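Stila Declines to Back Brain Supplement Claims, Asks Sellers to Show Their Work

PENDSTEAD, April 23, 2020 - Stila, the independent group that reads supplement labels so shoppers don't have to squint at them, said today that it will not list the memory and focus capsule Leiva among the products it considers reasonably described. The group looked at what the bottle promises, what the website promises, and what the seller was willing to send when asked for support. Those did not match very well.

Leiva is sold online as a daily capsule for "sharper recall, calmer focus and all-day mental drive." It went on sale through a distributor in Flenarthorpe and is now offered by a number of web stores, several of which use the same five-star reviews word for word.

Stila wrote to the seller and asked for the studies behind the claims. It received 3 papers. One was a study of caffeine in tired night workers. One tested an herb that is in the capsule, but at a dose well above what a person would get from taking Leiva as directed. The last was a survey of 508 buyers, run by the seller, in which people were asked how focused they felt after taking a product they had just paid for. There was no comparison group. People who had asked for a refund were left out.

"A customer survey can tell you whether customers are pleased," Stila said in a statement. "It can't tell you what a capsule does to memory. We asked for a trial of the finished product and were told that one was being considered."

The label lists 4 active ingredients under the heading of a proprietary blend, which means a buyer learns the total weight and nothing about how much of each is inside. Caffeine is among them. Stila thinks caffeine may explain a good part of what happy buyers report, and notes that coffee is cheaper and comes with a dose most people already understand. The seller disagrees and says the blend works as a whole. Asked how it knows this, it pointed back to the survey.

The group has also raised questions about the phrase "doctor formulated," which appears on the front of the bottle. The seller would not say what kind of doctor, or whether that person still has anything to do with the product.

None of this proves that Leiva does nothing. Stila has not run its own lab tests and does not claim to know what is in any given bottle. Its complaint is with the wording. A product that says it "supports a normal, healthy mind" is saying very little, and a product that says it restores lost memory is saying a great deal, and the Leiva website does both on the same page.

Stila is asking the seller to make 3 changes: print the amount of each ingredient, take down the line about restored memory, and say plainly that the survey was its own. It has given the company until the end of May to reply in writing. Any reply will be posted in full, including the parts that disagree with us.
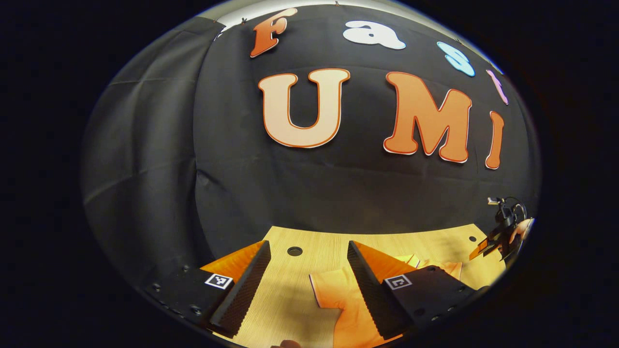
Stila Press Desk, Pendstead

People who take prescription medicine, who are pregnant, or who are sensitive to caffeine should talk with a doctor or pharmacist before using any product of this type. Anyone with real worries about memory should do the same and should not wait to see how a bottle of capsules turns out.

Stila takes no money from supplement makers or stores and does not sell products. Its notes on Leiva, with the letters sent and received, are free to read on the Stila website. Reporters may quote from them without asking. Printed copies can be requested by mail from the Pendstead office, though replies are slow at the moment.

###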